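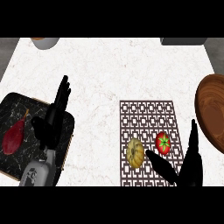

Shahla Amini asked, the first time we talked the plan through at the workshop, why anyone would bother with a simulated kitchen when there was a perfectly good sink and counter ten steps from the bench. It was a fair question, and it shaped a good deal of what follows in this section.

Figure 3. Rendered view from the Dokham simulator, with the two arms at a marble countertop. A squash and a tomato lie on the lattice-patterned mat.

4.2 Rehearsing in simulation before the bench

Our two arms were put together over many evenings in the shared workshop at Lurkow, and anyone who has built in a shared space will know how quickly the evenings go. The bench has to be cleared for the next person, the clamps have wandered off, and by the time both arms are bolted down again and calibrated there may be 45 minutes left for the experiment itself. Dokham, our simulator, was written mostly to give us those evenings back. A scene loads the same way every time, and a bad motion costs us a reset and a sigh, where on the bench it once cost us a wrist joint.

We kept the simulated kitchen as homely as we could. Produce seemed a good choice for the objects, as the shapes are irregular and a grip that suits a tomato (Figure 3) may do poorly on something long and tapered. The items start on different surfaces, some plain and some patterned, and we were curious whether a busy pattern under an object would trouble the vision model - a worry that Esmaeil Vahidi had raised back in May and would not let us forget.

In all we collected 202 demonstrations by teleoperation, using the Peviso hand controllers we had already built for the physical arms. Each episode was capped at 600 control steps. We did not throw away the hesitant ones. A person steering two arms at once will often let one hover while thinking about the other, and we felt the policy ought to see that kind of pause too.

Transfer to the physical bench is taken up in Section 5, along with the changes we had to make to the finger pads.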